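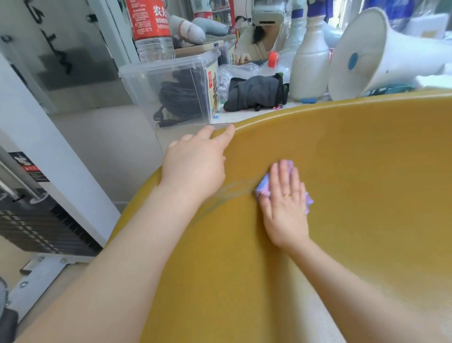 Ticket 1367 – Equipment plan for the basin wiping station
Opened by: Leonie Sauerland
Assigned to: Benito Vidal
Site: Brultberg
Status: Open, waiting on quote

Leonie, 05/08/2018
Hi Benito! I've got the go-ahead to put together a budget for automating the basin wipe-down, and I'm thrilled, I've wanted this one for ages. Before I send numbers upstairs I need help with a problem. The Clatness planning sheet keeps rejecting my request. It says "reach and tool do not match task" and won't let me past page two. I entered the small arm with the standard two-finger hand.

For reference, the job is one yellow plastic basin, a folded-up or bunched cloth, one hand on the rim and the other pushing the cloth flat along the inside wall. The wall curves all the way around, so the palm has to follow it.

Benito
Great project! The sheet is doing its job, I think. Two things to check first:
1. Did you pick "flat surface" or "curved surface" under task type?
2. Did you list one arm or two?

Leonie
Flat, and one. Oops. I took "flat" to mean the way the hand presses.

Benito
Easy mistake, the label is terrible. Change it to curved. For the arm count, you can stay with one if you budget for a clamp on the rim. Otherwise the basin will slide when the cloth pushes against the far side. A clamp is 50 dollars from Manzano, a second arm is a whole different conversation!

Leonie
Changed to curved, added the clamp. The reach error is gone! The tool error is still there.

Benito
Getting closer. The two-finger hand can pinch a cloth but it won't spread pressure over a curve. Look for a soft pad in the tool list. Prusatbridge makes one that takes an ordinary cloth under a strap, and I really like it – we ran one on the trays last September and the cloth changes were quick. It's 500 dollars with 5 spare straps.

Leonie
Pad added and the sheet went through, hooray! New question though. It now shows a warning in yellow, "moisture near tool, cover not selected." Is that going to block the request?

Benito
No, warnings don't block. I'd still add the wrist cover now. If you leave it off, it comes back later as a separate purchase and we both have to sign again.

Leonie
Added. Do I put the cloths under equipment or supplies?

Benito
Supplies. Same for the spray.

Leonie
Done. Last thing on my side is the trial. I'd love to have the pad here with a loaner arm before we commit to buying one, so we can see how it handles the part where the wall meets the bottom.

Benito
Yes, please do that! Ask Manzano for the loan in writing and attach it to this ticket. I'll leave the arm line as "pending trial" so the rest of the budget can move.

Leonie
Request sent. Will attach their reply when it comes in.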